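Gas hob, week two: pan supports, drip ring and cleaning

26/03/2018

The glass-top went in over the old cutout, which had to be opened by 4 mm at the back. The granite is the speckled gray from Clorncombe that was already here, and I was not going to recut it twice, so the fitter (Afonso Henriques, who also did the sink) ran a diamond blade along a taped line and stopped there. Total for the stove, the hose, the regulator and his time was 1,660. The cutting alone was 215 of that.

Supports

My previous stove had one cast iron grate that covered everything. On the new one, separate black prongs stand around the burner. Less metal to lift, less to scrub, but the contact area is small and a narrow pot needs to be centered properly. My small milk pan from Haddad has a base of 100 mm and it tips if I set it down carelessly. Anything close to 200 mm is stable.

The dark blue pot is the one I use most, for rice and for boiling eggs. It sits well on the prongs and the base stays level.

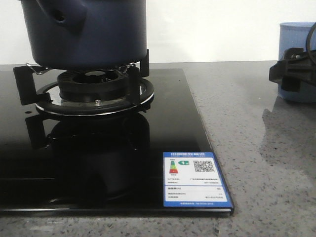
Cleaning the glass

Black gloss shows everything. With the kitchen light on, the burner and the pot are mirrored in it, and so is every dried drop. My routine at the moment:

Wait until the supports are cool. Lift them off and wash them in the sink with ordinary dish soap.

Wipe the drip ring separately. The inner surface is polished and will show scratches, so use a soft cloth only. I tried the green side of a sponge on the old stove's ring and regretted it.

Go over the glass with a damp microfiber cloth, then a dry one. Paltell spray leaves a film if used undiluted. One part to four of water is enough.

Run a cotton swab along the beveled rim at the front. Grease collects there first.

Check the slots in the burner cap. A blocked slot gives a gap in the flame, and a wooden toothpick clears it.

The label

The energy label is still on the glass, front right corner. It is grade 1. I will take it off in April with warm water and a plastic scraper. Mendel's forum suggests a hair dryer first, which I have not tested on this glass.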